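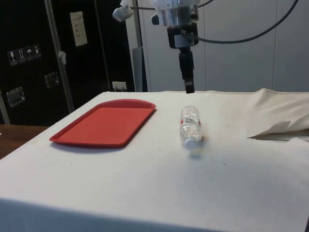 3.2 Cell setup and daily care

The cell was set up for a single kind of task, moving light household items between the tabletop and a tray, and most of our upkeep follows from that. The arm carries a parallel gripper, and its control software, which we call Keltier, runs on a separate computer. Before each session the operator brings the wrist to the home pose, with the fingers straight down over the table, and checks the cable. On our arm the cable leaves the right side of the wrist and swings up in a long arc. That arc needs enough slack for a full wrist turn – too little and the connector takes the load, too much and the cable sags into the work area. We set the slack by hand and tie it at the upper end only.

The table is covered with a white cloth. Plain white keeps the background simple for the cameras, but the cloth creeps toward the front edge as items are pushed across it. The operator pulls it flat before each session and puts the tray back at its starting place. A shift of the tray matters less than a fold under it, which changes the height of the rim. When we found a fold, we threw out the runs made since the last check and repeated them.

Finger alignment is checked every 300 grasps. The operator closes the gripper on a flat steel gauge and looks for a gap at either fingertip. If there is one, the two screws on that finger are loosened, the finger is pressed against the gauge, and the screws are tightened again. The linkage is wiped with a dry cloth at the same time. We used no grease on it after November, when grease carried onto the fingertips caused a string of dropped items. 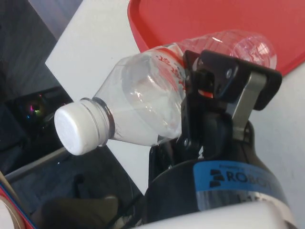

Figure 2. Plastic bottle held in the gripper, wrist camera view.

Closing force took longer to settle than any other setting. Thin bottles give under the fingers, as in Figure 2, where the wall is slightly pinched at the grip point. We started from the default in the Dotent driver, set for rigid parts, and lowered it in small steps until the bottle could be lifted and turned without slipping. The final value was 32 percent of the default. It was kept for all items, including the heavier ones in the Kokitz set, which then had to be grasped closer to their center of mass.

The wrist camera was recalibrated after any work on the fingers. Diệp Ông wrote the routine, which takes nearly 400 seconds and stops if the error is above the limit. Two such stops were traced to a loose camera bracket.

Last updated: 9/23/26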